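Chapter 5
Sorting and Storing Small Parts

By the end of this chapter you should be able to:
Choose a container to suit the parts it will hold
Sort a mixed lot by one property at a time
Write a bin label that another person can use
Keep a simple count sheet

On a Monday morning in March, Benvinda Moreira took over the stockroom at Arruda, a small firm in Godville that makes wooden toys and game pieces. The shelves held 2,045 blocks in 81 containers. Some of the containers were coffee cans. Others were shoe boxes with the old labels still on them, and a box marked "pegs" had no pegs in it. An order for the Osen shop had gone out two blocks short the week before, and it took her most of that morning to find the missing pair.

Moreira began with the containers. She wanted something open at the top, wide enough to reach into, and strong enough to be dragged across a bench. She settled on sheet metal for the sorting benches and kept cardboard for parts that were already packed.

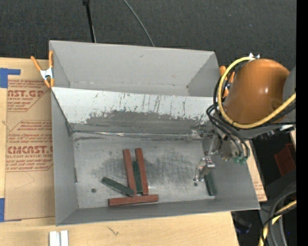
Sloped sides are the first feature to look for in a sorting bin. A straight-sided box leaves small parts standing tight against the walls, where fingers cannot get behind them. A slope gives the hand some room and lets parts slide back toward the middle. The floor should be flat, so that a block can rest on its face, as the red and green ones do in this gray bin. Smudges and streaks on the metal are of no concern for painted wood as long as they do not rub off. Wipe the surface with a white cloth before use and look at the cloth.

The second decision is what to sort by. A part has many properties — color, length, thickness, material, finish — and beginners often try to use several at once. Work with one. Pick the property that divides the lot into the fewest groups, finish that sort, and then divide each group again if you need to. At Arruda the first sort was by color and the second by length.

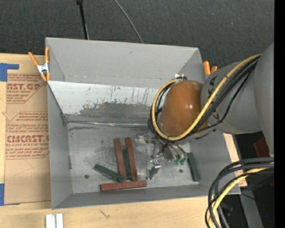 Parts of the same color may still differ in size, so a color sort alone does not make a group ready for the shelf. Lay the parts of one group side by side on a flat surface with one end of each against a straight edge. Any odd length will show at the other end. Set it aside and go on; do not stop to find its proper place until the whole group has been checked.

Labels come next. A good label gives the name of the part, its color, its length, and the date of the last count. Moreira added the name of the customer for special orders, such as the Irkska game sets, which used a shorter block than the rest of the line. Section 5.1 begins with the label and the count sheet that goes with it.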